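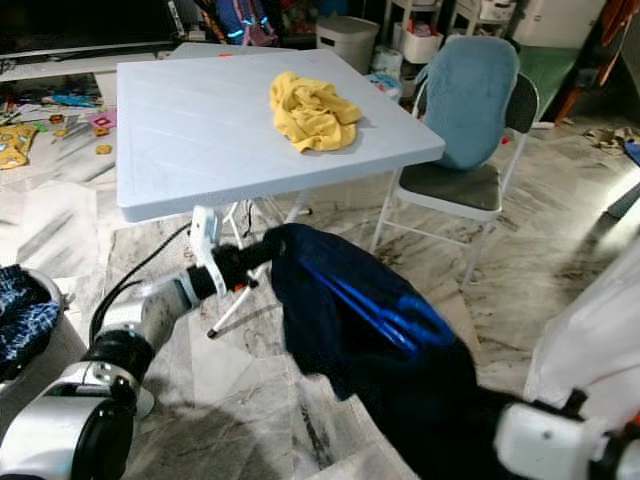 Yellow cloth on a white folding table

Shop > Campaign Supplies > Postcards and Petitions

06/06/2024
By Hiwot Negash

Dreler Postcard Pack for Local Campaigns

The Dreler pack is made for groups that want to write to their state legislators and do not have a print shop near them. One pack contains 200 blank cards and a pad of sign-up sheets. The cards are thick enough for a ballpoint pen and also for a marker, and the ink does not go through to the other side.

On the front we leave space for your message. On the back there are lines for the name and the home address of the writer. Please ask people to fill in the full address, as many offices only answer to residents of their own district.

We prepared the first version together with the Indbridge tenants' group, when they were asking for a vote on the rent notice bill. They collected 312 signed cards before the hearing in November. Robel Fikre from this group told us that the old cards were too small for older people to write on, so the present card is larger.

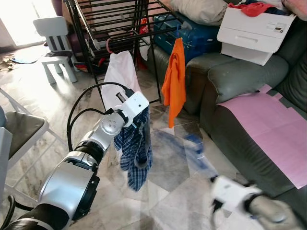

The pack weighs little and can go in a normal backpack. If you order before a hearing, please count the mailing time too. Cards are sent to you without stamps. Many groups prefer to bring them to the office by hand, and for this we can add a flat carrying box, the Gestard.

Price: $22 per pack. With the Gestard box you pay a little more, and the total is shown in your cart. We can print your bill number on the cards if you write it in the order note. Please check the number two times, we cannot take back printed cards.

Related items
Rai clipboard, letter size
Petition sheets, 275 lines
Gestard carrying box
How to speak at a public hearing (booklet)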